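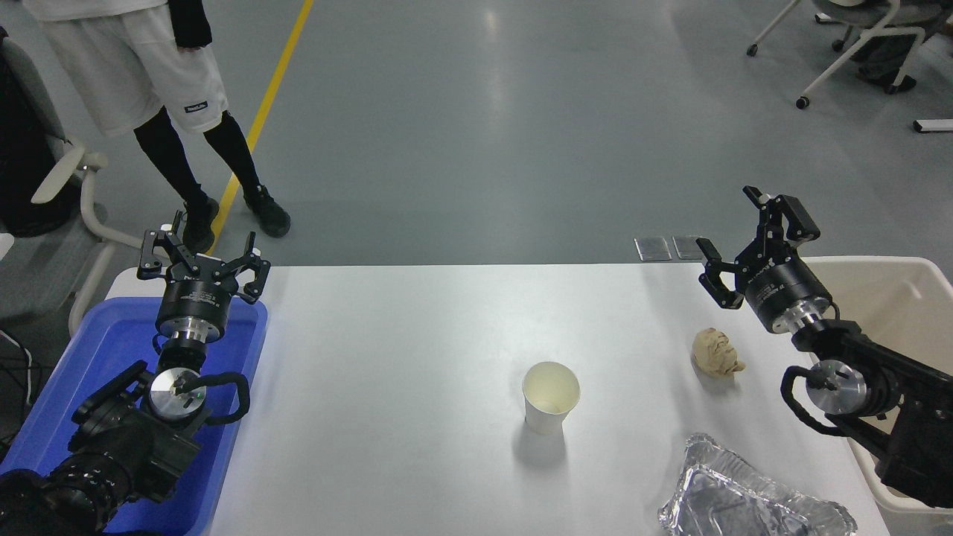

Posted by Godfrey Waweru in Workshop Tips, March

I love this job. A two-arm table cell is about the most fun you can have with a hex key, and most of what keeps one happy is the same stuff that keeps a kitchen or a bike shed happy: wipe it, check it, put things back where they were. These are the habits I've picked up looking after our sorting cell at Gavside (a white table, two arms, a blue bin on the left and a cream one on the right). Steal whatever is useful!

Wipe the table first. Crumbly stuff goes everywhere. A dry cloth, then a barely damp one, then dry again. Keep spray bottles well away from the arms and put the cleaner on the cloth. A matte top hides grease better than you'd think, so bend down and look across it toward a light.

Open the grippers wide before you power down for cleaning. It's so much easier to get at the tips! I use a cotton swab along the inside faces, where bits of food and foil collect. If a tip feels slick after that, wipe it again with a fresh swab. Don't scrape it with a blade, I ruined a pair that way.

Look at the cable loops. Ours curve out beside the wrist and they need that slack. With the power off, turn the wrist slowly by hand if your arm allows it (check the manual, some don't) and watch the loop the whole way. You want it to swing freely without rubbing or going tight. Please don't zip-tie it down to make it look tidy. I did that once on the old Raju arm and had a dead gripper by lunch.

Mark where the bins go. Painter's tape on the floor, all four corners. A bin that has crept 3 inches toward the table will get clipped sooner or later, and the arm always picks the busiest hour to do it. Empty the bins before they're heaped, too.

Keep a box of test pieces. Mine has paper cups, foil trays and a few stale rolls. I love a paper cup for checking grip force, because it shows you straight away if you're squeezing too hard. Start gentle and work up in small steps. Crumpled foil is the tricky one: it's shiny and never the same shape twice, so give it a good run, 10 picks at least, before you call the setup done. Swap the bread when it gets rock hard.

Snug the wrist screws. Go across the circle, opposite pairs, a little at a time, with a torque driver set to whatever your manual gives. Then put a thin line of paint pen over each head onto the flange. Next time, one glance tells you if anything has moved. Best tip on the page, if you ask me.

Push the chairs back. Office chairs on casters love to roll into reach of an arm, and cables love to get under the casters. Before I hit start I walk all the way around, check the hanging cables beside the bins, and make sure everybody is clear.

Write it down. I keep a paper notebook, a Hakham with the squared pages, hanging by the switch. Date, what I touched, what I'll look at next. Page 47 has the grip settings for cups and it's almost worn through.

Next up: swapping fingertips without losing the tiny washers.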